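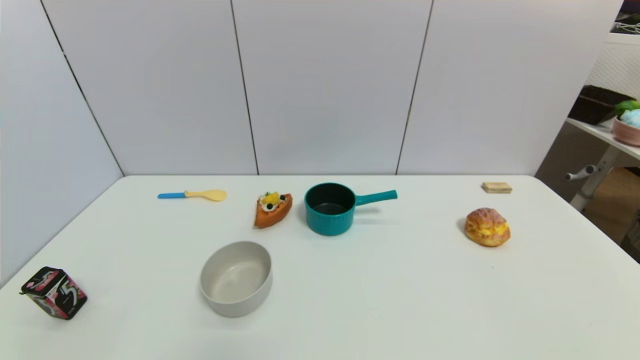 Toy fruit tart slice and blue-handled spoon on a white table

Section 3: Setting up your first class composition

OK, this is the part I like best! By now you've got Cokovar installed and the keyboards talking to it (if they aren't, go back to Section 2 and check the cables first - it's nearly always the cables). I'm going to walk you through it the way I do it with my own sixth graders at Hevitley.

1. Open Cokovar and choose New Class Piece. Give it a name you'll recognize in May, when you have a whole folder full of them.

2. Set the meter to 4/4 and the tempo to something slow. You can speed it up later.

3. Click Add Group and make four groups. Each one gets its own color and its own line on the score.

4. Pick a sound for each group. I usually start with piano, marimba, strings and a low drum, but go with whatever your kids are excited about.

Note: The sound called Fontana Pad is lovely, but it has a really long fade. If two groups use it at once, everything turns to soup. 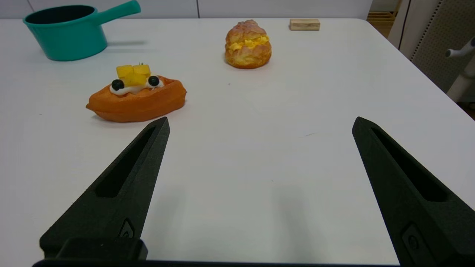
5. Turn on Loop and set the length to four measures. Now let each group play along with the click a few times before anyone records a thing. I skipped this my first year and spent the whole period deleting.

6. Press the red button to record one group at a time. Cokovar counts you in for one measure, so have everybody's hands ready.

Caution: Headphone volume goes back to full when you restart the program. Turn it down before the kids put their headphones on. Please don't learn this one the way I did.

7. Save, then save again under a second name. Mathias Fuchs, who teaches the other half of my grade, adds the group color to his file names, and I've started copying him.

If a line comes out blank, the track is probably muted (look for the little gray speaker). If it plays late, open Settings, then Audio, and drop the buffer one step. Section 4 covers printing the score and sharing it with families.

Rebecca Lo Presti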